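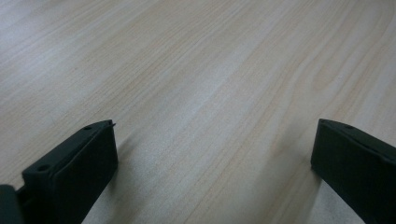 Hand-held gripper over the worktop, fingers open.

Progress report, household chores project
Prepared by Bergþóra Eyvindsson for the Delosura fund
Last updated: Thu 28 November

You asked for a plain answer to whether the Liapis arm can be trusted with kitchen work yet. My answer is no, and I don't expect to change it before March. What follows is where the money has gone and what we have to show for it.

The grant paid for 4,000 recorded demonstrations, done by people using hand-held grippers. All of them are finished and paid for. We threw out 300 because the start or the finish was missing. The rest went to Cladura for training in two batches, and the second batch did less good than the first. I had been told more data would fix most of our trouble. It fixed some of it – mainly the arm no longer stops dead halfway to a cup.

We ran 200 trials on the arm with the newest model, all of them cup and mug tasks. It finished 4 out of every ten without help. The Rostum sales sheet gives a much higher number for the same sort of work, but when I asked how they counted, a trial where a person straightened the cup first was still a success. I've counted those as failures.

The dish rack is where most of the bad trials come from.
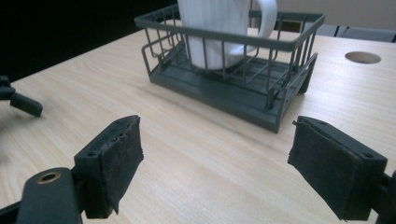
A person puts a mug in a rack without thinking about which way the handle goes. The arm has to settle that before it starts down, and if it gets it wrong it tends to push the handle into the rim and keep pushing. We've added a force limit, so now it gives up sooner. I would call that safer. I wouldn't call it better at dishes.

Glossy surfaces are the other sore point. Bright reflections on a pale tabletop seem to throw off its guess at where the table is. Cladura thinks the answer is more varied lighting in the recordings. They may be right, but they thought the same about the shadows in spring, and we paid for that too.

Wear on the hand-held tools needs a line in the budget. The friction pads fray along the top edge and start to lift. We don't know how much a worn pad changes the grip, and I'd like to find out before we record anything else. Pads are cheap. The hours spent recording with bad ones would not be.

On speed, the arm is still far slower than a person at the same chore, and that's with someone standing by to hit the stop button. Any claim about saved labor has to include the wages of that person. The draft summary sent to you last month left them out, and I've asked for it to be corrected.

For the next period I'm asking for no new recording money. I want to spend what remains on new pads and on a repeat of the rack trials, run by someone from outside the team. If the result hasn't moved by March, I'll recommend that we drop dishes and try the shop-floor bin task instead, where the parts are all the same shape and don't have handles.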